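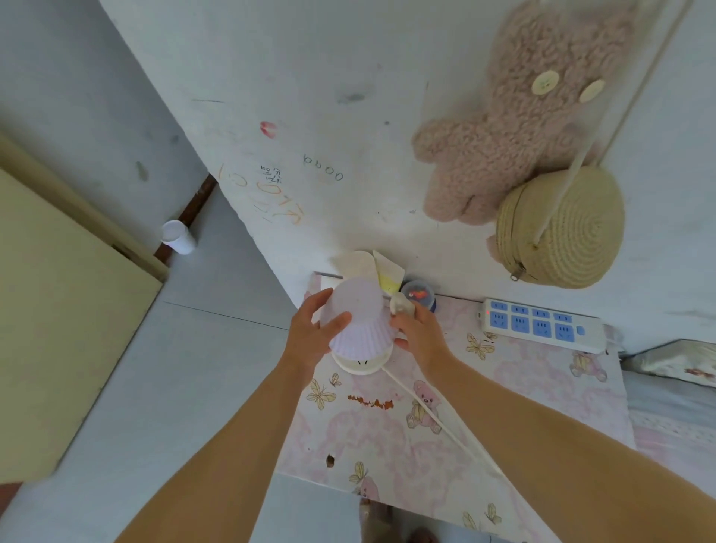 Sirholm House Residents and Friends
Minutes of the February meeting, held in the downstairs sitting room, Thursday evening, 7:00 p.m.

Present: Rosaire Sutherland (chair), Rhonda Sutherland, Brayden Vachon, Chia-hao Wu (minutes), and nine residents from the first and second floors. Colton Campbell came in at 7:20, having been held up at work, and was given the good chair by the radiator.

Apologies: The two Tawfik sisters, who send their love and ask that the hallway clock be put back where it was.

1. Welcome

Rosaire welcomed everyone and thanked them for coming out of their warm rooms on such a raw night. She said a special hello to the three new residents on the second floor and hoped they were finding their feet. Rhonda had brought a lemon loaf and a pot of the strong tea, and it was agreed that we would eat first and talk while eating, as we always do in the end anyhow.

2. Minutes of the last meeting

Read and accepted, with one change. Under "Laundry," the line about the dryer should say that the lint tray is to be emptied after every load. Brayden pointed out that the old wording could be taken to mean once a week, and that at least one person had taken it that way. The person in question owned up cheerfully.

3. Money

Rhonda reported that the house fund stands at $2,851 after the January bills. The plumber has been paid. The winter supper brought in $228, a lovely result for one evening, and Rhonda wished to have it written down that the soup was entirely Brayden's doing. There was applause.

Colton asked whether the fund could bear another proper purchase before spring. Rhonda said yes, within reason, and that this led nicely into the next item.

4. Bedside lamps and small tables

This took up most of the evening, and I have tried to get it all down.

Brayden has been going around the first-floor rooms with anyone who wanted company, looking at bedside tables and what stands on them. Most people have much the same arrangement: a small table against the wall, a little lamp, a power strip, and whatever else a person likes to have near at hand when they wake up. He said it had been a pleasure, really, seeing how everyone has made their own corner, and that he had been offered far too many cookies.

Lamps. The small white lamps with the pleated shades are well liked. People find the light soft and easy to read by, and a resident on the first floor said hers reminds her of her grandmother's sewing room. The trouble is that the pleats gather dust, and the shades get knocked crooked. Chia-hao suggested a soft, dry paintbrush, worked down each pleat from the top, with the lamp switched off and unplugged. He has done his own this way for years. Rosaire asked that people use both hands when they move a lamp and that they not lift it by the shade alone. There was a bit of talk about whether new shades should be bought. It was felt that the present ones are perfectly good once straightened and brushed, and the idea was dropped without a vote.

Cords. Brayden would like lamp cords to run off the back of the table where the furniture allows it. Where a cord has to cross the tabletop, please keep it clear of cups and glasses. Colton will bring a bag of cord clips from the shop, and anybody who wants one may take one.

Power strips. A long discussion. Several residents keep the strip up on the tabletop, as it saves bending down, and those with sore knees were very firm about this. Others think it takes up too much room. Rosaire said she saw no reason to make one rule for everyone, and the meeting was with her. What was agreed is that a strip on a table is to be kept away from drinks and flower vases, and that no strip is to be plugged into another strip. Colton added that heaters go straight into the wall, always, and asked that this be underlined. (I cannot underline on this machine, so please imagine it.) Residents who have strips with a switch at the end may like to turn them off when they go away for the weekend.

Table coverings. The contact paper put down on some of the tables has had a long life and shows it. Rhonda mentioned the pink teddy bear pattern with the butterflies, where there are brown stains now and a small dark mark that may be a hole or may be one more stain. She had half expected everyone to want it gone and was surprised at the feeling in the room. Two residents spoke up for the bears, quite warmly. After some back and forth it was decided that anyone who would like fresh covering may have it, and anyone who is fond of the old pattern may keep it for as long as they please. A roll is 50 feet, and Rhonda thinks one roll will see us through. She has a plain cream and a small blue check from Grusard to show people, and she will bring both around after breakfast over the weekend.

Chia-hao offered to help with the laying. He asks that tables be cleared beforehand, small things included, as he does not like to handle other people's cups and papers and little jars without their being there. He will wipe the tops down and let them dry overnight before anything new goes on.

Moved by Colton, seconded by Brayden, that the house fund pay for the covering and the cord clips. All in favor.

5. Sitting room chairs

Restberg have sent their price for re-covering the sitting room chairs. It comes to $1,280 for the set, including pickup and return. Rosaire passed around the fabric cards, and the dark green was the favorite by a good margin, although there was a loyal party for the rust. No decision tonight. Rhonda would like to ask whether half the chairs could be done now and the others in the fall, so that we are not all left sitting on the floor.

6. Any other business

The hallway clock will be put back.

The second-floor kitchen is short of teaspoons again. Please look in your rooms.

A resident asked whether we could have a reading evening, with everybody bringing a page or two of something they like. Warmly received. Brayden will put a sheet up by the mailboxes.

To do
Brayden: sheet for the reading evening; second-floor tables, for those who would like a visit.
Rhonda: buy covering once people have chosen; write to Restberg.
Colton: cord clips.
Chia-hao: lay new covering; lend out the paintbrush.
Rosaire: clock.

The meeting closed at 8:45 p.m., and the last of the lemon loaf was sent upstairs for the Tawfik sisters.

Minutes taken by Chia-hao Wu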